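How a Movie Ticket Gets Divided Up

When a family buys tickets to a movie, the money does not all go to one place. It is split among several companies. The total amount of money paid for tickets to a movie is called the gross. The gross is the number printed in news stories, and it is larger than the amount the filmmakers receive.

Three kinds of companies share the gross. The producer pays for the movie to be made. The distributor sends the movie to theaters and pays for posters and trailers. The exhibitor owns the theater, including the seats, the screen and the projector.

Suppose a movie called Skestis plays at a theater called the Azevedo. One showing sells 90 tickets, and each ticket costs 5 dollars. The gross for that showing is 90 times 5, or 450 dollars. In many places a tax is taken out first. The money left over after tax is called the net.

The Azevedo and the distributor then divide the net. The share is written in a contract signed before the movie opens. In some contracts the distributor's part is larger in the first week and smaller in later weeks.
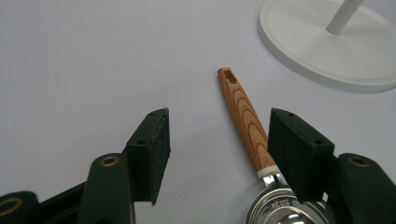
Why do theaters sell popcorn?

Money from snacks is usually not divided with the distributor. The theater pays for the corn, the oil and the workers, and it keeps the rest.

The distributor takes a fee from its share and subtracts what it spent on advertising. What remains goes to the producer, who compares it with the budget. The budget is the cost of making the movie: actors, cameras, costumes, editing and music. If the producer receives more than the budget, the difference is called profit. If the producer receives less, the difference is called a loss.

A movie can have a large gross and still lose money. Imagine that Skestis costs 400 coins to make and has a gross of 400 coins. The theaters keep part of those coins, so the producer gets back fewer than 400.

Ticket sales are also not the only income. A producer may sell the right to show the movie on television or on a streaming service, and songs from the movie may be sold separately. These amounts are not counted in the gross from theaters.

Words to know

Gross: all the money paid for tickets.
Net: the gross after tax.
Exhibitor: a company that runs theaters.
Budget: the cost of making a movie.

Written by Garnet Thibodeau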